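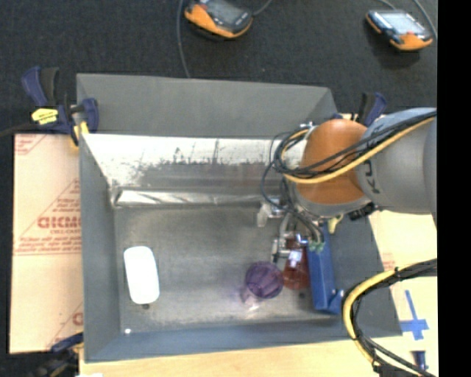 Workshop Tips for Bin-Picking Teams

The Ukelmont Robotics Club asks all student teams to observe the following during practice on the Boros task.

Clamp the bin before the arm is powered. Check each clamp by hand - a bin that shifts slightly will spoil every taught position.

Mark the bin's place on the table with colored tape, so that it can be returned there after cleaning.

Begin with a few objects set well apart. Clear cups are harder for the vision software than solid boxes and should be practiced separately.

Tie cables together at regular intervals and leave enough slack for the wrist to turn.

Wipe the bin floor with a dry cloth after each session. Scratches are acceptable; grit is not.

Record failed grasps in the team log. Team Vorach entered 139 last term and found the list useful in adjusting its approach angles.

Questions may be directed to Naveen Mittal in Room 38.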